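Meeting room table to be cleared by Friday, staff told

Staff at Colance have until Friday to collect their belongings from the table in the large meeting room, after which anything left will go into a box, and the box will go to Oda Solberg.

Solberg, who runs the office and most of what happens in it, sent the notice round at 8.15 in the morning. It had been opened 97 times by lunch, a company record, beating even the message about the summer ice cream. Two people replied. One of them was asking which room.

The table came from Brekke in August, when the firm moved its meetings down from the second floor. It was bought for meetings. In the weeks that followed it became the place where people put things down on their way to somewhere else, and it has held that position against a sign, a second sign and a plant that was supposed to discourage leaning.

"I have no quarrel with the objects," said Solberg. "A mouse is a useful thing. So is a microphone. I would just like to know whose they are, and I would like to be able to put my coffee down."

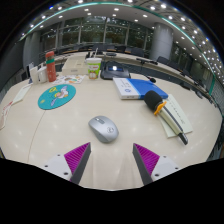

The microphone has drawn the most interest. Three departments say it is theirs and a fourth says it was, but that they would sooner not have it back. Valter Dalen in events believes it was bought for the spring open day, when he addressed the car park for 40 minutes. He has offered to take it home for safekeeping. The offer is being considered, slowly.

The mouse is a simpler case, in that no one wants it. The IT desk keeps a list of every mouse it has handed out, and the list has 502 lines, for a firm with 130 people in it. Dalen called this "a conversation for another day" and the IT desk agreed with some speed.

Papers are a separate matter. Under the new rule, loose sheets will be kept for a week in the tray by the printer and then recycled, whatever is written on them. Books and boxes go to the shelf outside the Onix room, spine out if they have a spine. Anyone who left something under something else is asked to lift the top thing first and look.

There will also be a booking system. From next week the room has to be reserved through Meltlow, the calendar program the firm has paid for since the spring, and whoever has the last slot of the day clears the table before leaving. Solberg has set aside 2000 kroner for hooks, a cable drawer and a proper stand for the microphone, whoever ends up with it.

Dalen has asked whether the stand could be adjustable. He has also booked the room for Friday afternoon, for a meeting with no agenda and one attendee.

Claims go to Solberg's desk before four o'clock.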